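Learning from Demonstration, Unit 7: Collecting examples in simulation

Notes by Eglė Luik, with corrections from Zulkifli Yeoh

12 shares | 3 comments

These notes go with the second practical. Read them before you come to the lab on Tuesday. They assume you have the simulator installed and have been through the Sturkham tutorial at least once, so that you can start an episode, drive the arm and save the result without looking up the keys.

1. What we are collecting

An example, in this course, is one complete attempt at a task by a person driving the arm. It starts when the simulator hands over control and ends when the operator presses stop. Everything in between is recorded: the joint angles, the finger opening, the operator's commands and the views from the cameras. The learning system gets all of it and has to work out which command goes with which view.

We call a set of examples for one task a batch. The batch you will use in the practical is called Grirkham, after the server it was first stored on. It holds 2590 saved examples. After checking, 1895 of these were kept for training. Section 4 explains what happened to the rest.

All the work is done in simulation with a model of the Franka arm. The rooms are made up from a stock of furniture, floors and wall finishes, and one room may be used for several tasks. You should expect odd combinations of materials. A floor that looks like cracked stone next to one that looks like wood is normal in this batch.

2. Camera views

Each example carries views from more than one camera. Some cameras are fixed in the room and show the arm and the furniture together. One sits close to the hand and moves with it. The fixed views are easier for people to read, and students tend to check only those. Please look at the close view as well. The learning system is given both, and a fault that is hard to notice from across the room may fill most of the close view.

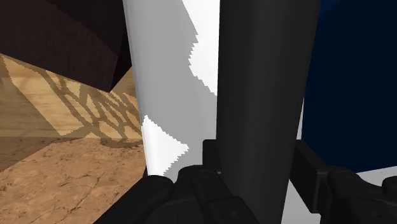 Close views lose the context that a person relies on. An object near the fingers can run out of view at the top, so that neither its height nor its purpose can be judged. The white cylinder and the dark one overlapping it are a case of this: you can tell which stands in front, but you would be guessing if you wrote down what they are. Look also at the bright patches on the white cylinder, which have stepped edges like a staircase. They come from the way the simulator draws shadows at low quality. A learning system has no way of knowing that such an edge is a drawing fault, and if the edge turns up in enough examples it may be treated as part of the object. Davoud Bahrami has a short script that draws the same example again with softer shadows. Use it on a copy, never on the original files.

When you write notes on a close view, keep to these rules:

- Name an object only if you can identify it from that view or have checked it in a fixed view at the same time step.
- If you can't name it, give its colour and shape.
- Say which side of the fingers it is on.
- Do not record a grasp unless the finger reading supports it.

3. Driving the arm

Most of you will find the first hour slow. The arm follows your hand with a short delay, and beginners correct too early, then correct the correction. The result is a wavering path, and a system trained on wavering paths will waver too. Move, wait for the arm to settle, then move again. Once you are used to the delay you can run the movements together.

Approach soft things from above with the fingers where you want them to end up. Bedding and cloths are harder than boxes or cups. They change shape when touched, and the simulator spends more time working out each step, so the delay gets longer just when you need it to be short.

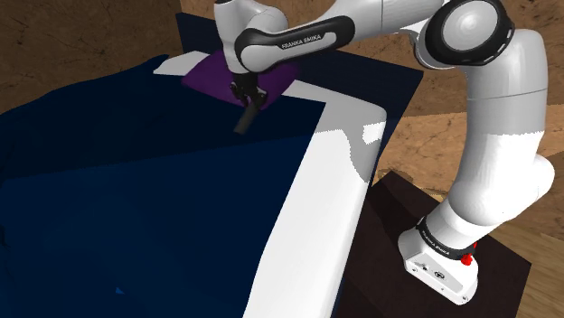
Reach is the other thing to plan for. The base does not move during an example. If you stretch the arm out before you have thought about the return, you can end up with the elbow near its limit and no clean way back. Rosine Rey's advice is to practise the path once with nothing being recorded, and to note the points where the elbow has to change direction. Her own examples are among the smoothest in the batch and are worth replaying.

Vary the starting position. The simulator moves the objects a little for each new example, but it does not move the arm, so that part is left to you. A batch in which every attempt starts from the same pose teaches the system very little about how to recover from any other.

Stop and discard the attempt if:

- the arm passes through a piece of furniture
- a cloth jumps or folds through itself
- you lose control input for more than 2 seconds
- you were interrupted and can't say what you were doing

Do not discard an attempt merely for being clumsy. A missed grasp followed by a good one is useful, provided you carry on calmly and finish the task.

4. Checking

Checking is done by someone other than the operator. In the practical you will work in pairs and check each other's files. Start with the replay at normal speed, then go through it again slowly around each contact.
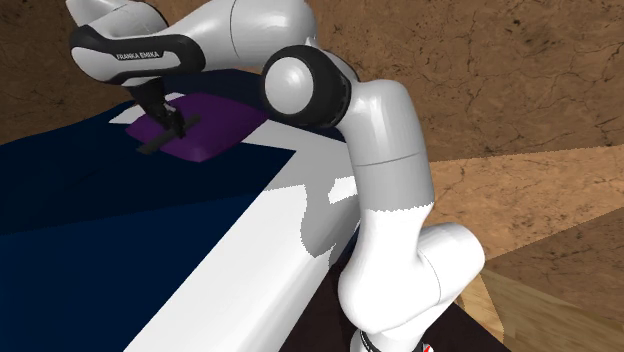 Contact between the fingers and a cloth is the hardest thing to judge by eye. From a fixed camera, fingers resting on the fabric and fingers held slightly above it can look the same. The shadow under the hand helps, though only where the light is strong enough. Open the contact file beside the replay and compare the two. If they disagree, mark the example "unclear" and leave it for Gediminas Org, who keeps the list.

Examples in Grirkham were rejected under one of these headings:

- task not finished
- simulator fault
- gap in the recording
- wrong task label
- contact unclear after second check

Wrong labels were more common than we expected. In the early sessions the label was typed by hand and carried over from the previous attempt unless the operator changed it. It is now chosen from a menu and cleared each time. Old files still have the old labels, so check them against the replay.

There is some disagreement in the group about the unclear cases. Gediminas would put them back in, on the grounds that a large batch can stand a little noise. My own view is that contact is the part we most want the system to learn, and I would leave them out. You are asked to try both in Exercise 2.

5. Exercises

Exercise 1. Record 7 attempts at the cloth task in the Dimis room. Save all of them, including the ones you would discard, and write one line on each saying whether you would keep it and why.

Exercise 2. Train the small model on the checked batch, then on the checked batch with the unclear cases added. Use the same settings for both. Report the success rate for each, and describe one failure in detail from the replay.

Exercise 3. Swap your files from Exercise 1 with your partner and check theirs without reading their notes. Compare your decisions afterwards. Where you differ, give the time step at which you disagree.

Hand in one report per pair through the Rimkutė folder. Late reports go to Zulkifli by email.

Comments (3)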